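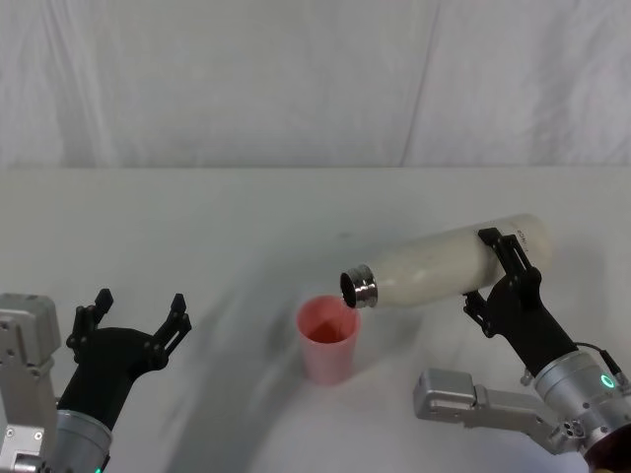 Bottle in the right gripper over the cup, left arm parked open

Ticket 201: right arm twitches at the wrist during a pour
Status: open, mostly fixed
Setup: two-arm bench in the Lindthorpe shared shop, Virkar controller, Brellora grippers on both sides

Hi all, me again! I've been fighting this one for three evenings now and I figured I should write it up properly before I forget what I tried (I already forgot half of the first evening).

So the problem. The right arm picks up the bottle fine, swings over to the cup fine, starts tipping it fine, and then somewhere past horizontal the wrist gives a quick little kick. It's small, but when your target is a drinking cup, small is plenty. The log on the Virkar side throws "wrist tracking error" at the same moment and then carries on as if everything is great. The left arm never does it, but the left arm also doesn't pour, so I wouldn't read too much into that.

What I've tried so far:

Ran the pour empty. Still kicks, a bit less. So I stopped blaming the water.

Slowed the wrist to half speed. Kick comes later in the move, same joint angle. That was my first real clue and I ignored it for a whole evening, sorry.

Swapped the motor cable for the spare from the drawer. No change at all. I put the old one back and labeled the spare as good.

Moved the grip point farther back on the bottle, then forward again. Forward is nicer for balance, but the fingers got too close to the cup rim for my taste, so I'm back to gripping toward the rear. No effect on the kick either way.

Dug into the config. Okay, this one was fun! The wrist had a soft limit of 52 degrees left over from the Gebremichael sorting build, and the planner was quietly bending the path to stay inside it. I opened the limit up, reran the same move, and the big kick went away. I did a happy lap of the shop.

There's still a tiny shake left, right when the wrist reverses to bring the bottle back up. I turned the gain down to 2000 and it got better, but then the arm sags when it's holding weight, so I don't love that as a permanent answer. The overnight log had 19 tracking warnings in it, all from the reversal, none from the pour itself. 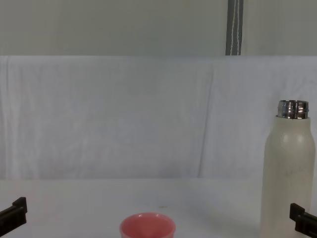

Should the left arm be powered down while I'm testing the right one?
Leave it powered and holding position, because on this controller both arms share one enable line and dropping the left will drop the right too.

Still to do: put the gain back where it was and try a gentler ramp on the reversal. If that doesn't do it I'll open up the wrist and look for play in the coupling, which I'm really hoping to avoid (those screws are tiny and I've lost one already). If anybody has the original wrist settings from before the Gebremichael build, please stick them in the shared folder! I only have the version from April and I'm pretty sure I'd messed with it by then.

Please don't reload the old config on this bench until I close the ticket. I've saved the new one next to it with "pour" in the name.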